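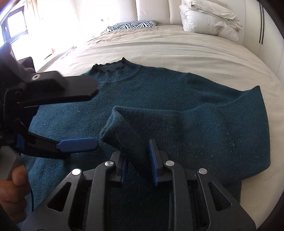 Folding a mock-neck sweater on the bed: the right sleeve has been laid back across the front.

Search this site Go Enter a word

How to Fold a Heavy Knit Sweater on a Bed

By Gorazd Lazarević
Updated 9/7/22

Heavy sweaters should be folded and stacked. On a hanger the weight of the knit pulls at the shoulders, and after a winter you get two bumps that are hard to steam out. This page covers the fold I use for thick pullovers with a ribbed or mock neck. It works for crew necks too. Cardigans are on a separate page.

You don't need a table. A bed is wider than most tables and you can walk along two or three sides of it. Pull the comforter and the top sheet down first and work on the fitted sheet. A loose blanket will bunch up under the sweater and you will end up folding both.

Before you start

The sweater has to be completely dry. Check the ribbing at the collar and cuffs, which is thicker and holds water longer than the body. If it feels cool to the touch, give it another night on the rack.

Go over it for lint. Dark teal, navy and black show every white speck, and a sleeve that has been rubbing against a coat lining is usually the worst part. Specks come off with a lint roller. Longer pale hairs and threads are easier to pick off with your fingers, as the roller tends to press them into the knit. Do this again after each fold, because a new side of the sleeve will be facing you.

Open the room's curtains if it's daytime. A dark knit can look clean in the shaded half of the bed and turn out to be covered in fuzz near the window.

The fold

1. Lay the sweater front side up with the neckline toward the head of the bed. Smooth it from the middle out with flat hands. Don't tug at the hem, or the body will stretch out of shape.

2. Set the collar. A mock neck won't lie perfectly flat and doesn't need to. Let the front edge drop a little below the back edge and leave the corners alone if they stand up. They flatten in the stack.

3. Find the armhole seam on one side. This is the line where the sleeve joins the body, and it's your guide for everything that follows.

4. Bring that sleeve back across the front. Let it run out past the seam a short way, then turn it so the cuff ends up near the middle of the body, angled slightly down. You will get a peak at the outside where the sleeve bends. On a thick knit that peak can be quite sharp. Press it down with your palm, but don't crease it.

5. Straighten the cuff. It often rolls under or makes a small triangle at the side. Open it out with a finger so you have two even layers.

6. Do the same with the other sleeve. The cuffs may overlap. If the overlap makes a lump, angle the second one a little lower.

7. Fold each side of the body in toward the center, taking the bent part of the sleeve with it. Stop at the edge of the collar so the neck stays clear.

8. Fold the hem up to just under the collar. For a deep shelf, stop there. For a drawer, fold in thirds from the bottom instead.

Storing

Put the heaviest sweater at the bottom and keep stacks to 6 or fewer. Mine go in a Ledusside shelf box, which takes one stack side by side with scarves. A lidded plastic bin is fine for the summer if everything in it was washed first. I get mine down in October.

If you only have drawers, stand the folded sweaters on edge with the long fold facing up. Chunky ones don't stand well on their own, so fill the drawer enough that they hold each other.

Common problems

The stack leans. The sleeves are all on the same side. Turn every other sweater around so the collars alternate.

The fold comes out wider at the top. The sides were brought in at an angle. Open it back to step 7 and line the side edge up with the collar and the hem.

There's a ridge across the chest when you put it on. This is the sleeve pressing through from inside the fold. Boris Halilović, who wrote the steaming page, puts a sheet of tissue paper between the sleeves and the body. I've tried it - it helps with fine knits and makes little difference with thick ones. A few minutes of wear takes the ridge out anyway.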